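Drinks corner, Gunder office, January

Quick page so people stop asking me for it. 

We swapped the old pitcher setup for a dispenser before the Naver open house, and kept it. Ocampo quoted 316 for the unit, delivery was extra, we paid 300 in the end becuase the carton was dented. Cups came from Flovari, same order as last year. Open house went through almost 197 drinks. Iced tea first, then lemonade, then back to iced tea when the lemons ran out. Lemonade went faster. Will do more of it next time, less sugar.

Cleaning: warm water through the spout at closing, wipe the outside, dry cloth on the metal or it spots. Container comes off for a real wash every 2 days. Please don't put the grate in the dishwasher with the mugs, it comes out scratched.

The pouring spot. Took a few tries to settle on a place for it, ended up on the white table with the curved front, easier to reach than the counter. Glass goes on the slotted grate, right under the spout, and the black lever is the one you want. Orange container up top. Steel tray with the raised rim stays underneath, empty it before you go home. Clear cup with the litle handle loop is my favorite of the lot, so put it back when your done.
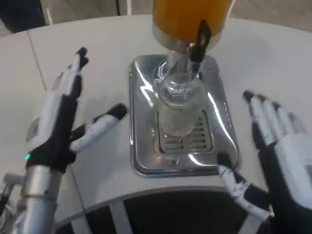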